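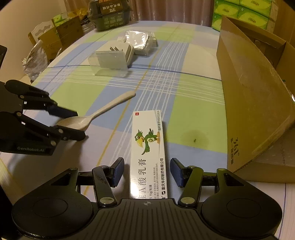
Cream carton on the table, 15g size, bird on the side

Ticket 1126 - Posgate home inventory, household medicine list
Status: open, reopened Friday

Problem: cream saved under wrong name. Typed it in by hand off the carton, list swapped it for some Mustinov hand lotion. Deleted, re-added, same thing. Approval no. is on the carton, search box won't take the Chinese characters, cuts off after 20.

Tried so far:
- logged out / in
- cleared the Flumness label cache
- put the number in wihout the characters, found nothing 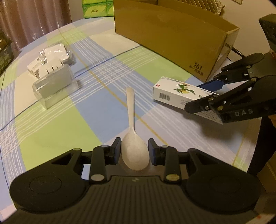 then moved the whole list to a new shelf called Babaei, 31 items went over ok, cream still wrong. Notes field stops at 200 letters so cant park the full name there either. Tablets saved fine first try, english name.

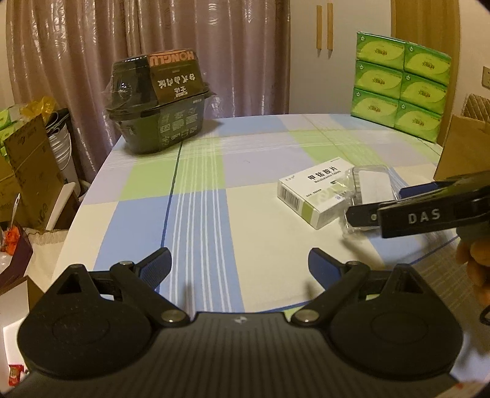
Can I keep both names on one entry?
Put the English one in Title and the original in Alias, then save twice. Alias gets droped on the first save, fix due in May.

Will retry tonite, leave open pls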